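Nultwood brings dark plank walls and honey-coloured worktops to small rooms with the Resonstead collection

January 12, 2025

Nultwood, the family-run maker of panels and surfaces for the smaller home, is very pleased to announce that its new Resonstead collection goes on sale this month, after a long and rather happy winter of trying things out on our own walls, in our own box rooms and (in one case) under our own stairs. The collection brings together a printed wall panel, a pale wood worktop to go with it and a shallow oval tray, and it is meant for all those corners of the house where people sit down to sort, count, mend, wrap and generally get on with things.

The Resonstead wall panel carries a dark wood-grain print, deep black with streaks of reddish brown running through it, and thin pale lines mark it out into planks that are staggered in the way you would expect of real boards. Our customers have been asking for a darker pattern for as long as most of us can remember, and we have to admit that we were slow to come round to it. We worried that a dark wall would make a small nook feel smaller still. What changed our minds was seeing the panels taken across the back and down both sides, so that the whole corner became one snug place, with a light surface at the bottom to lift it.

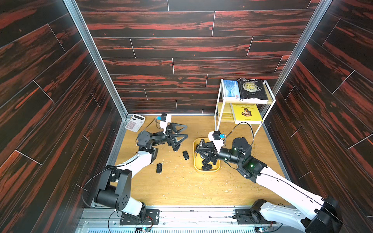
The light surface matters a great deal to us, and we spent most of December arguing over it. We looked at 31 shades of wood before settling on Honatow, a honey colour that is warm without turning orange, and that sits comfortably beside the reddish streaks in the panels. It is a working surface and we expect it to be treated as one. Crumbs will gather on it, as they do on any table where something is going on, and a soft brush followed by a barely damp cloth is all the care we recommend.

"I grew up doing my homework at one end of a table while my mother did the household sums at the other, and I think that is the sort of place I am always trying to make again," said Chanida Sukprasert, who leads design at Nultwood. "You want room for a calculator and a cup of tea and whatever else has found its way there by the evening, and you want something nice to look at when you glance up. I was the one who held out against the dark planks, so I am happy to say in public that I was wrong, and that they are now going up in my own back room."

Completing the collection is the Saliba tray, a shallow oval in yellow with a wooden rim. It began as something we kept on the sample bench for odds and ends, and so many visitors picked it up and asked the price that it seemed a shame to leave it out. The sides are low enough to reach into easily, which makes it handy for buttons, beads, stamps or the small change from everybody's pockets, and the yellow shows up very cheerfully against the dark wall.

Resonstead panels come in packs of 20, with a smaller pack for those who have only a narrow wall to cover. Printed fitting notes are included, and we would gently encourage everyone to lay the planks out before fixing anything, so that the pale lines meet neatly where two walls come together. Samples of both the panel and the Honatow worktop can be posted out on request.

The full collection will be carried by 76 independent shops, and it can also be seen made up as finished corners in the Nultwood showroom, where the kettle is usually on and measurements scribbled on the backs of envelopes are very welcome.

About Nultwood

Nultwood has been making wall panels and worktops for small rooms for 21 years. Requests for samples, price lists and interviews with Chanida Sukprasert should be sent to the Nultwood press desk.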